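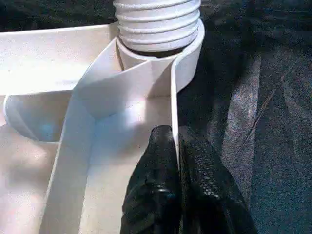 PARNBY — Two robot arms at the Bodnár shared workshop have been putting legs on a plastic table since mid December, and the people behind the build say they're close to opening the thing up to other members.

The project goes by Flistero. Two arms, one bench, flat-pack furniture. The table goes down on its back, the arms bring the leg to the corner and push it home into the socket. Easy for a person. Less so for a gripper.

Nizar Rawashdeh started it at his own kitchen table last winter with one arm and a box of printed brackets. Moved it to Bodnár when the second arm arrived and the kitchen ran out of room.

"I wanted a job that was boring and hard at the same time," he said. "Legs on a table. Everyone's done it, everyone knows what it looks like when it's wrong."

The trouble is mostly the sockets. A leg that goes in a bit crooked will jam partway and then stay there, looking fine from most sides. Push harder and the whole top skates across the bench. Rawashdeh's first fix was rubber feet under the table. Helped a little. His second was to have one arm hold the top steady near the rim while the other works the leg, and that's the version running now.

He's also slowed the last part of the push right down. A full leg used to be over in a hurry and fail in a hurry. Now the arm gets close, stops, feels for the edge, then goes in. The stop was added after a leg popped out sideways and took a mug off the next bench. (The mug was his.)

Cost so far, not counting the arms: $266, nearly all of it on cabling, clamps and replacement finger pads. The workshop has set aside $500 for the build, so there's still some left over for the part everyone argues about, a proper tool changer.

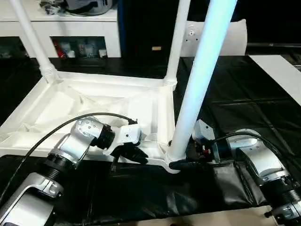

Sawsan Chidiac

The table itself is nothing special. White plastic, molded ribs underneath, tube legs. Rawashdeh picked it for the price and becuase the parts put up with being dropped. He has a second one in a box as a spare and says he hasn't needed it yet, although one socket on the first is getting loose from all the use and will have to be retired at some point.

White on white is a headache for the cameras, he said. The corner, the rim and the leg all come out much the same shade under the workshop lights, and early on the software would pick the wrong edge and steer the leg toward it with great confidence. Black sheeting on the bench sorted out a lot of that. Shiny sheeting brought a new problem — glare — and he's been moving lamps ever since. Matte stuff is on the shopping list.

Sessions run 60 minutes at a time in the evening, after the woodworkers have packed up. Longer than that and the joints warm up and the numbers start to drift, so the arms get a rest and so does he. Anyone with a Bodnár membership can sit in. Bring your own chair if it's a busy night, there are never enough.

Not everything on the bench is home made. The grippers' finger pads come from Fitell, a small supplier across the river, which sells them in sheets you cut yourself. Rawashdeh went through a few home-brewed versions first, including bicycle tube and a strip of yoga mat. The yoga mat gripped best of the lot, then shed bits into the sockets.

Members have been mostly keen. There was some grumbling about bench space in the fall when the build took over the long table near the cabinet, and a new booking sheet has gone up beside the door. The arms now have the evening slot and the long table goes back to everyone else during the day. So far that's holding.

Power was the other sticking point. The arms had been sharing a circuit with the dust collector, and you can guess how that went. They've got thier own outlet now.

What's next: turning the table over. At the moment a person does it once the legs are on, one hand on each side, up and over. Rawashdeh wants the arms to do it between them, which means both of them letting go and regrabbing partway through. He's tried it slowly with an old tabletop and no legs. With legs on it's a longer reach and the arms get in each other's way.

He'd also like to try a different piece of furniture altogether. A stool maybe. Somebody offered a bookcase. He said no to the bookcase. 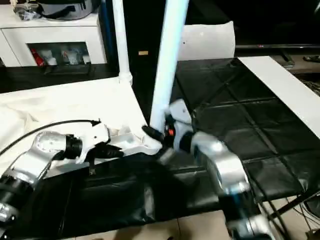

Can members use the arms for their own projects?

From January, with an induction first. Rawashdeh will run the inductions himself in the evening slot, and you'll need to know where both stop buttons are before he lets you near the bench. Until then it's watch only. Names go on the sheet by the door.

The settings and the bracket drawings will be put on the workshop's shared drive once he's tidied them up. He said the drawings are readable and the settings are not. Anyone who wants to help with that part should turn up early, he's usually in from 6 p.m. and the coffee is on by then.

Bodnár is behind the old Parnby feed store, side entrance, up the ramp. Parking on the street only. The ramp light is out again so bring a flashlight if you're coming after dark, and closed shoes are a must on the shop floor.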